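February, late, kitchen

The benefit dinner for the Muluvell exchange program is now close enough that I have started waking up to do arithmetic. We mailed 600 invitations. As of this afternoon we have sold 80 tickets, and two of those are mine, bought in a burst of loyalty before I remembered that I have to be there anyway and will probably eat standing up.

Spent the morning on the press release. It has been through so many hands that it now says we are "gathering leaders for a transformative evening of global connection." What we are doing is serving chicken in the Ostermann Hall at 7 so that a busload of Likton teenagers can spend three weeks in somebody else's town and find out that other people have homework too. I put that in a draft. It came back without it. The word "transformative" had been added a second time, in case anyone missed the first.

The Likton paper called after lunch to ask whether there would be a celebrity. I said there would be a raffle. Long silence, then a question about parking, which I answered with real warmth, parking being the one part of this that is settled. They may run four lines on the community page. I was so pleased I went and told the copier repairman.

Flultum has agreed to sponsor the dessert course. They make irrigation parts and have been very decent to us over the years, but they want their name on it, and the phrase "Flultum Dessert Experience" is going to be printed on a menu card with my approval. I tried "Dessert, with thanks to Flultum." They felt it lacked energy. I suppose it did. I have also agreed to a banner, size to be discussed, and I am not looking forward to the discussion.

The seating chart is the usual misery. The people who give the most want to sit near the stage, and then complain that the speeches are loud. The former exchange students want to sit with each other and nowhere near their old teachers. The old teachers have all asked to sit with the former exchange students. I moved the same couple between tables until I had forgotten what was wrong with them, then put them back where they started and went for a walk.

The student speech, at least, is good. She spent her three weeks mainly learning to argue about soup in another language and can now do it for four minutes without notes. I read it twice at my desk and cut nothing. Somebody will want her to say "transformative." I plan to be hard to find that day.

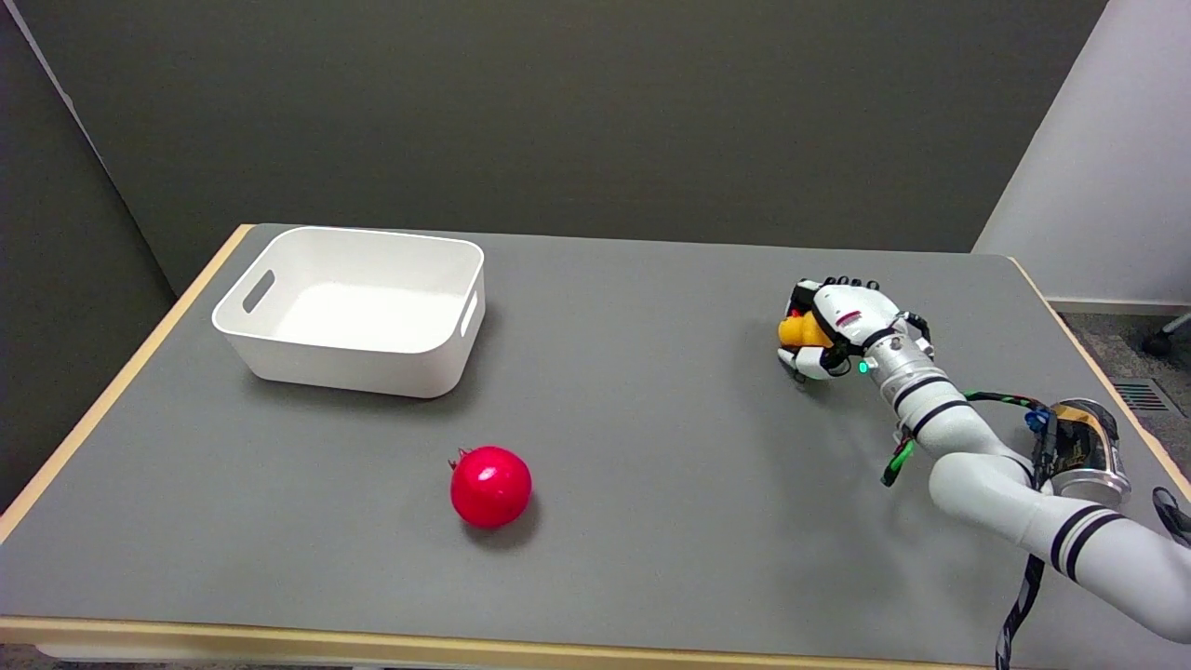
Centerpieces are still undecided, and the florist's quote went into a drawer so I would stop looking at it. I am coming around to fruit. One shiny red pomegranate on a plain gray tabletop does the job very nicely, little crown and all, and you can see the person across from you, though at our dinners some people consider that a drawback. A white plastic bin with handles would do for the raffle stubs, if we sell any. I'll raise it in the morning and expect to be told that fruit lacks energy. Bed now, and no arithmetic before six.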